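Storage bin

A storage bin is an open or lidded container with straight or sloping walls, used for keeping loose goods together in homes, workshops and warehouses. It differs from a box mainly in the way it is used. A box is usually closed and sent away, while a bin stays in its place and is filled and emptied many times. In some trades the words tote, tub and tray are used for the same object.

Shape and parts

Most bins are rectangular, so that they can stand side by side on a shelf without losing space. The walls often slope outward toward the top. This form allows empty bins to be placed one inside another, and it also makes it easier to reach items lying near the walls. The disadvantage is that a sloping bin has less floor than its upper opening suggests. In the handbook of the storage firm Damwood, the author Embla Aasen advises buyers to measure the floor and not the rim.

The upper edge may be folded or thickened to make the wall stiff. Handles can be cut into the short walls or fixed outside them.

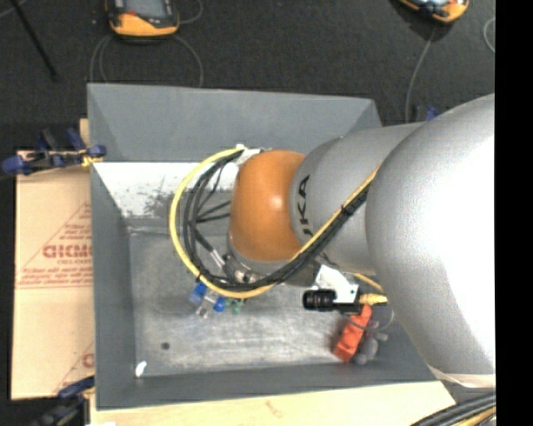

Bins are made of plastic, sheet metal, wood, wire or heavy cardboard. Metal bins are commonly painted, and gray, blue and green are usual colors. Paint protects the surface, but it is worn away first where goods slide or are dropped. Scratches on the floor of a bin are normal and do not affect its use, unless rust has started under the paint or sharp edges have appeared.

Sizes

There is no single system of sizes. The Lultari series, sold for small workshops, has a wall height of 320 mm in its deepest model and comes in 3 widths. Åsmund Amundsen, who drew the series, chose the widths so that 2 of the narrow bins take the same shelf space as one wide bin. Larger bins may hold up to 38 kg, but a full bin of this weight should be moved with a cart.

Use and arrangement

Deep bins suit large or light goods. Small parts are better kept in shallow ones, where they do not disappear under each other. Dividers are sometimes added, although Izzati Chong notes in her guide to workshop order that they make cleaning slower. Labels are placed on the outer wall facing the user.

Care

Dust collects in the corners and is removed with a brush or a vacuum cleaner. Painted bins are washed with mild soap and dried before they are stacked.

See also: Crate; Shelf; Tool box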